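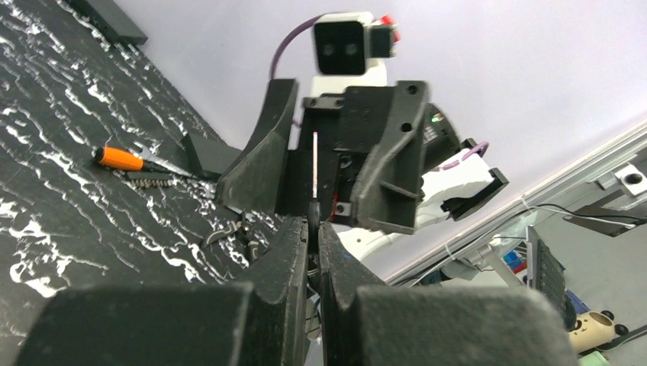
From the Jelulberg Robotics Reference, software section. Written and maintained by the section editors.

Tama (software)

Tama is a coordination layer for robot workcells in which two arms share one tabletop. It was developed by Wekine in Jelulberg and sits between a task script and the arm controllers, deciding which arm may move, where, and when. Its main use is passing small hand tools from one gripper to the other. Wekine describes Tama as a planner. Critics have pointed out that most of the planning is done by the older Panyasiri library, which Tama calls for nearly every motion, and that "scheduler" would be the more accurate word.

Background

Panyasiri plans for one arm at a time and treats everything else in the workcell as a fixed obstacle. This works well enough when the arms stay on their own sides of the table. In a handover the two grippers have to come within a finger's width of each other, and a planner that sees the other arm as a solid block will usually refuse to go there. Early users got around this by switching collision checks off for the last part of the move, a practice that the Panyasiri manual advises against and that several of its own sample scripts follow.

Tama was written to make that workaround less crude. Version 1 simply shrank the safety margin around the fingers as they approached. Version 2 added a shared model of the held object, so that a shaft sticking out of one gripper is checked against the fingers of the other.

How it works

Tama divides a handover into stages: present, approach, close, release and retreat. Each stage has a condition that must hold before the next can begin. The presenting arm is told to stop before the receiving arm closes, although a setting allows both to drift slowly, and this setting is on by default. The reason for the default has never been documented.

The position of the tool is estimated from wrist cameras on the arms and, where one is fitted, a fixed camera with a view of the table. The estimate is refreshed every 48 milliseconds. Wekine's literature makes much of this rate. It says less about what the estimate is worth once a slender tool is pinched upright at the fingertips, when the wrist camera sees mainly large blurred fingers up close and a second gripper behind the shaft. In that situation the software leans on the last good estimate and on joint positions. The status display does not tell the operator when this has happened – it shows the same green label either way.

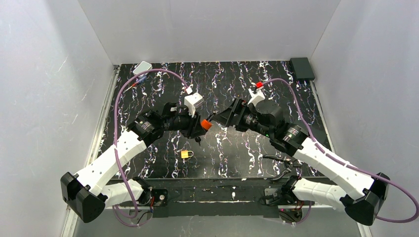 This page was last changed in April, at 4:40 p.m.

Evaluation

The only published figures come from Wekine. The company reported 196 handover attempts, of which 158 were counted as successful. An attempt was scored as a success if the receiving gripper held the tool at the end of the retreat stage. Nothing was recorded about how the tool was being held, and a screwdriver gripped at a bad angle counted the same as one ready for use. The report also leaves out how many attempts were restarted by hand. No independent group has repeated the test.

Table conditions are a further weak point. The glossy black tabletop with pale marble veins is a hard background for any method that looks for edges, and a thin dark shaft held over it gives the cameras little to work with. A brightly colored handle, such as an orange-red one, is far easier to find. Wekine has cited performance on surfaces of this kind as proof that the vision module is sturdy. The claim would carry more weight if results were listed separately for shafts and handles.

Loose items on the table are handled in a simpler way. Tools, a padlock or a box within reach are wrapped in plain bounding shapes and avoided. Cables are not modeled at all. A camera cable looping over an arm does not exist as far as the collision checker is concerned, and users are expected to limit wrist rotation in the settings file.

Criticism

Complaints on the Tama mailing list fall mostly under two headings. The first is error reporting: a failed close and a lost tool estimate return the same code, so a script cannot tell whether to try again or stop. The second is the link to Panyasiri. Tama requires one particular release of the library, and upgrading either package alone tends to break the held-object model without any warning.

Supporters reply that the stage logic is readable and can be changed by anyone who can edit a text file. This is largely true of the first four stages. Retreat is compiled in.

See also

Panyasiri (motion library)
Two-arm handover
Wrist camera calibration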